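The back room at Murnthorpe — gallery

I've finally got round to putting up a page for the back room! It's been 4 months of evenings and I've bored everyone silly with it, so now it's your turn.

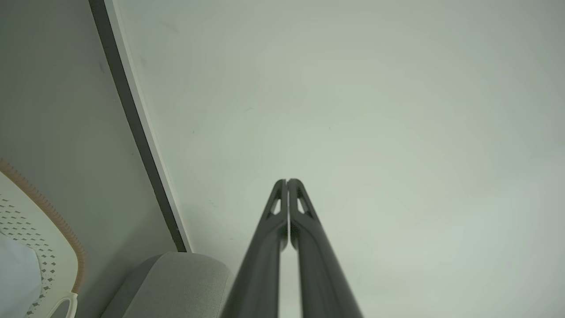 Anyway, paint. I dithered for weeks over the colours (my tester pots came from Nirnwood, far too many of them) and in the end went for a darker grey on the walls and a very pale, slightly green grey overhead. I love the two together — the walls do have a few scuffs, and there are little specks on the ceiling I keep meaning to touch up.

The leftover tins are on the shelf under the stairs, and if anyone in the village wants half a pot of grey, do shout. Skirting boards next, probably in August.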